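Section 4: Oiling Your Jiststead Top for the First Time

Okay, so your top is out of the box and sitting on its frame. I oiled mine on a Tuesday evening and I was done before dinner, so don't let this part scare you!

You'll need the little can of Hirnell oil from the kit, a fine sanding pad, and a few old T-shirts (the softer the better).

1. Wipe the whole top with a barely damp cloth and let it dry for an hour.

2. Sand lightly by hand, always going with the grain. I stopped after 5 minutes and that was plenty.

3. Vacuum, then wipe again. Get the edges too, I always forget the edges.

4. Pour a small puddle of oil in the middle and spread it out thin. Thinner than that. My friend Ye-rin Tak used half the can on her first coat and it stayed tacky all through August.

5. Wait 15 minutes and buff off whatever hasn't soaked in.

6. Leave it overnight, then do a second coat the same way.

CAUTION: Oily rags can heat up and catch fire on their own. Lay them flat outside to dry, and never ball them up in the trash.

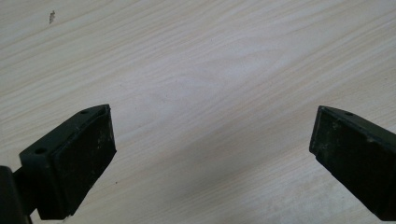 Good light makes the last check so much easier, and I like to do mine in the morning before any coat goes on. Get your face down close and look across the grain. On a pale top with wavy lines like these, a tiny dark speck like the one near the top left corner is easy to miss, so go over the corners twice and pick off anything that lifts.

Note: If you bought the Roment finish instead, skip the second coat and go straight to Section 5.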